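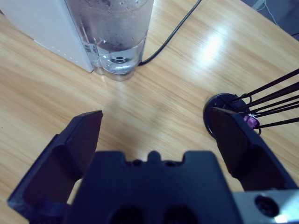 Section 2: Setting up your Brito weather station

Before you start

I wrote this guide after putting up three of these myself, one at home in Bekness and the others for neighbours, and I've kept it in the order that works best for me. The leaflet in the box has you outside and up a ladder by page two. I'd much rather you did the fiddly bits indoors first, with a cup of tea and decent light, so this section starts at the table and finishes in the garden.

You'll want:

The indoor display and its stand
The outdoor sensor (the big one with the cups and the vane)
The rain gauge
Batteries for everything, new ones please
A small cross-head screwdriver
A 13 mm spanner for the pole clamp
A pencil and the back of an envelope

Any flat table will do for the first part. If yours has a shiny top, angle the display a bit so you aren't squinting at the reflection of the window. Lay a tea towel down if you're worried about scratches. The clamp has sharper corners than it looks!

Note: Don't mix old and new batteries. I did, to save a trip to the shop, and spent an evening convinced the sensor was broken.

2.1 Getting the two halves talking

1. Put the batteries in the outdoor sensor first. The little door is on the underside and the screw is tiny, so open it over something with an edge.

2. Check for a red flash when the second battery goes in. If you don't get one, take both out, wait a minute and try again with the springs pushed forward a touch.

3. Now put the batteries in the display. It will beep, show every symbol it owns all at once and then settle down to searching.

4. Leave it alone. I know, it's tempting to press things, but every button press during the search sends it back to the beginning.

5. When the outdoor temperature appears, you're paired. Keep the sensor and display a couple of strides apart while this is going on, as they don't get on well when they're practically touching.

If you only see dashes, hold down the SENSOR button until the display beeps, then repeat step 4. Mine needed this once. My neighbour's needed it four times, and has been perfectly fine ever since.

Caution: The display has a socket on the back for the mains adaptor. Only use the adaptor that came in the box. Lots of plugs fit it, and not all of them are the right voltage.

2.2 Clock, date and units

You can skip ahead to the garden if the weather's nice and come back to this later, but the rain totals are kept by day, so they'll be nonsense until the clock is right.

1. Hold SET until the hour blinks.

2. Use the up and down arrows to change it and press SET to move on. The order is hour, minute, year, month, day.

3. Next come the units. I use degrees C, millimetres for rain and miles per hour for wind, which I realise makes no sense as a set, but it's how I think about the weather.

4. Press SET one last time. If you stop for too long partway through, it goes back to the main screen, and it keeps whatever you'd done up to that point.

2.3 Telling it how high you are

This is the step people leave out, and then they write to me about their pressure readings. Air pressure drops as you go uphill, so the station needs your height above sea level to give you a figure you can compare with the forecast.

1. Find your height from a map. A contour line near your house is close enough.

2. Hold PRESSURE until the number blinks, then type it in with the arrows. Hold the arrow down and it speeds up.

3. Check whether the small letters beside it say m or ft before you confirm. One reader up in the hills above Hasdale entered 2,212 with the display set to metres when it should have been feet, and got readings fit for the top of a mountain. We put it right in under a minute, but it had been like that all winter.

2.4 Rain gauge

1. Lift the funnel off with a quarter turn to the left.

2. Take out the strip of tape that holds the little see-saw bucket still in transit. Please don't skip this one. With the tape in place you'll have the driest garden in the county.

3. Rock the bucket gently with a fingertip. It should click from side to side, and the display should pick up a small amount of rain the next time it updates.

4. Put the funnel back and clear the test rain by holding RAIN until the total goes to zero.

2.5 Out into the garden

1. Pick your spot with the sensor in your hand and somebody indoors watching the display. Thick stone walls are the usual trouble. If you lose the signal, try moving the display to a windowsill before you give up on the spot.

2. Fit the clamp to the pole finger-tight, slide the sensor on and turn it until the arrow marked N points north.

3. Tighten the clamp with the spanner, a bit on each side in turn. Stop when it no longer twists by hand. The plastic will crack if you lean on it.

4. Stand the rain gauge on something level, well clear of fences and overhanging branches.

Caution: Don't go up a ladder in wind, and don't fix the pole to anything near overhead cables.

If you're replacing an older Mirnetis sensor, the pole will fit but the old clamp won't, so take that off first. The bolts on mine had rusted solid and wanted a soak in oil overnight.

Give the whole thing a full day before you start trusting the highs and lows. Section 3 covers the alarms, including how to turn off the frost one at night.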